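I was the one who told Wanent we could get a perfume campaign out of Urszula Urbańczyk, and I'd like that on the record before I tell you how badly I behaved at the shoot.

She hadn't stood in front of a camera in 30 years. She answered her own door in a man's bathrobe, gave me cold tea, and read my treatment with a pencil in her hand (she crossed out "timeless" everywhere it came up, and it came up a lot). Then she asked who was making the bottle caps.

"A shop," I said. "Metal people."

"I'll go and see them first," she said, and she did, on the bus!

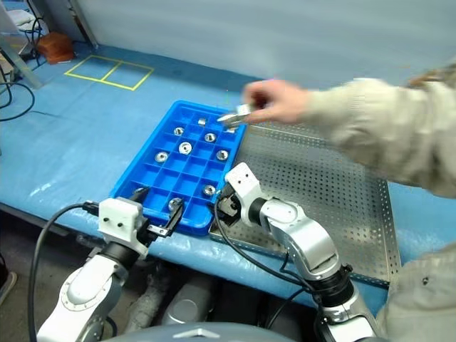
Small metal pieces in a blue tray, next to a perforated plate.

So by the time we got her to the studio she had opinions. The perfume was called Hiritz, and the idea, my idea, was that she'd lie on 2,000 silk roses in a Trerkaveo gown and look at the ceiling like somebody had just left her. I'd been in love with that picture since September. I had it taped over my bed.

She looked at the roses for a while. She looked at the gown. Then she asked for a chair and her own gray cardigan, and sat down with the bottle in her lap, picking at the cap with her thumbnail.

"Urszula," I said, "we have the flowers."

"I see them, dear."

I raised my voice at her. I did! In front of the client, the hair people, everyone. I said something about the budget and something much worse about her age, and the whole time the photographer, who is smarter than me, kept shooting.

It's the one they ran. She's looking just past the lens with her eyebrows up, listening to an idiot, and the idiot is me. It was on the bus shelter outside my building all winter, and every morning I stood there with my coffee and got looked at like that until the 2 came.

More fiction from Gape
The Understudy's Coat
Nine Ways to Fold a Scarf
Hem
What the Window Dresser Kept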